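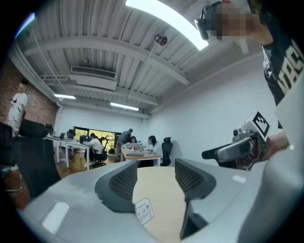 January 5, 2024
by Jitendra Grewal
2 min read

Session 5 – gripper pose from markers, then retargeting

Recap from last time: camera intrinsics done, everyone should have a calibration file. If not, see Baiba Urbonaitė before lab, not after.

Pipeline, short version:
detect marker corners – solve PnP – pose in camera frame – transform to tool frame – smooth – resample – send to planner

Wide lens, so undistort the corner points first. Don't undistort the whole image, too slow and you lose the edges. Fisheye model, not the pinhole one (half of you used pinhole in the homework).

Pose flips. Square marker seen nearly head on gives two solutions with similar reprojection error. Keep both, pick the one closer to the previous pose. First sample has no previous – use the lower error and hope, or wait for a tilted view.

Timestamps: finger width and pose come on seperate clocks. Align before resampling. A 40 ms offset is enough to make the arm close early on the grasp.

Smoothing – rotations go through slerp. Do not average quaternions elementwise, check sign first.

Planner: Lepik rejects any trajectory with a joint jump over the limit and the log only says error 103. Means IK switched branches, usualy near the elbow singularity. Seed IK with the last solution.

Homework: problems 2 and 5. Project proposals in March.

Contact: Jitendra Grewal, Stoveck course office | © Stoveck | Back to top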